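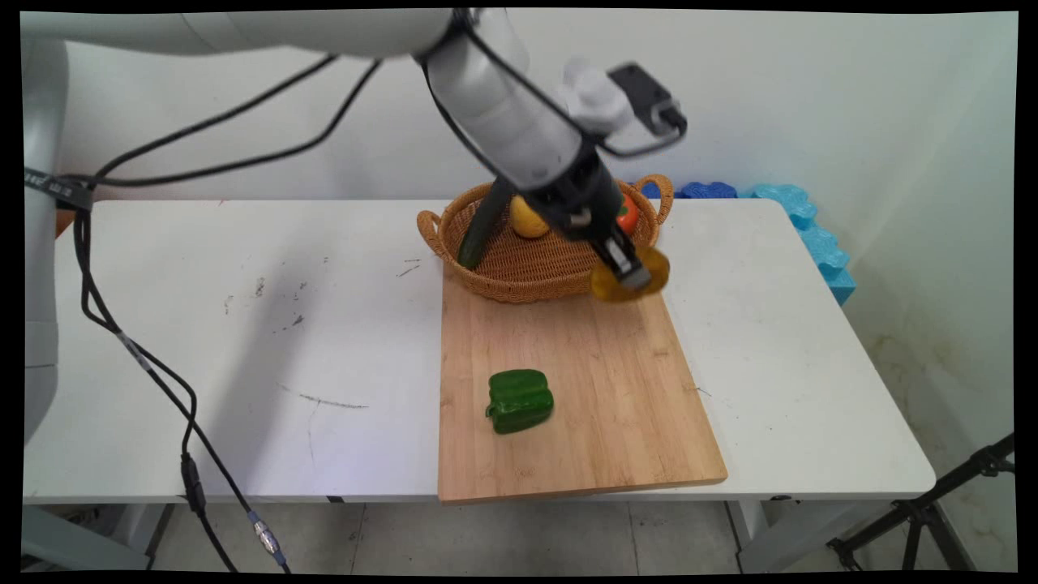

Yellow pepper, wicker basket, cutting board.

11 November 2021

The lamp on our upstairs landing finally gave up in September, and I have spent far more evenings than I'd like to admit thinking about what should replace it. It was an old paper shade on a long cord, and it lit the ceiling beautifully and the stairs hardly at all. I went down those stairs for years with one hand on the wall and never thought much of it.

My first idea was another hanging lamp, so I drove out to Varnden, where they have a whole back room of them (all switched on at once – you come out blinking). I nearly bought one. Then I stood in the hall at home that night and saw that what I wanted was light down low, near my feet, and warm enough that I could fall straight back asleep afterward.

So I bought two little plug-in wall lights, the Flosen ones with the frosted front, and a slim bar from Hashemi that sits under the handrail. The bar is 300 lumens, and I keep it on the lowest of its settings. There was a 700 lumen version on the same shelf and I'm so glad I left it there! The box says you need 15 minutes to put it up. It took me over 40, mostly because our wall is plaster and I had the wrong screws, and then I had to go hunting in the garage for the right ones.

The color is the part I love. It's a soft, buttery sort of light, and the old brown carpet looks almost handsome in it. The dog has taken to sleeping at the top of the stairs, right where the glow stops.

I still haven't decided about the ceiling. For now there's a bare hook up there, and I've been looking at a small glass shade from Flerum in either smoke or green. If you have the green one, do tell me whether it makes everybody look seasick.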